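September, bench two, a little after lunch

Back on the thermal paste comparison, and I'm in a better mood about it than last week! Swapped the old Gernus tube for the new Seretti one and started over from run 13 (the earlier ones are still in the binder, don't toss them, I want the bad numbers too). Room was at 27 C the whole morning, which is warmer than I'd like, but at least it stayed put.

Method is the same as before – pea-sized blob in the middle, cooler straight down, screws in a cross pattern, 50 minutes of load before I write anything down. I tried spreading it flat with a card on one run and got a bubble near the corner, so I'm going back to the blob. Cleaning between runs takes longer than the runs feel like they do. I went through over half a box of wipes and I still find gray smears on my sleeve.

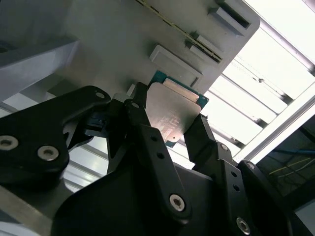

The note left on my page overnight says the blob is fine but I'm measuring too soon, and that the Seretti needs a full day under pressure before its numbers mean anything. Fair point, and I hadn't thought of it. It also wants the fan locked at one speed, so I set it to 2,955 rpm and taped over the knob (please leave the tape alone!).

So the plan now: two boards left clamped overnight, one with each paste, then the same load first thing in the morning. The Meesuk pads haven't shown up yet. If they do I'll slot them in after, but I'm not holding the bench for them.

Still to do: order wipes, find the small torque driver, relabel the shelf.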